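Spent my Friday off at the open day at Merrick, the automation lab out in Plarnbridge. 27 stops on the map and I made it to maybe four, so here goes.

Favorite by a mile was the sorting table. I stood there way longer than I meant to!
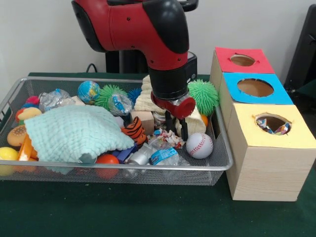
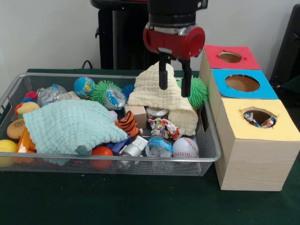
The red arm over the wire basket, with the three boxes next to it. Yes, there's a tiger in there.

The guide said the basket has been through 2000 picks since March. Towels are the hardest, apparently – they fold over and hide whatever is under them.

I was rooting for the baseball. The kid next to me wanted the hamburger and was very loud about it.

Also got to see the Skumton conveyor upstairs (noisy, smelled like warm rubber, loved it) and a talk on motors that went straight over my head.

Parking was a pain. Take the Vungate shuttle if you go – it drops you right at the door and I walked 263 steps from the overflow lot in the wrong shoes.

They had 189 people signed up for the morning and it still didn't feel crowded. Going again next time, and starting with the sorting table.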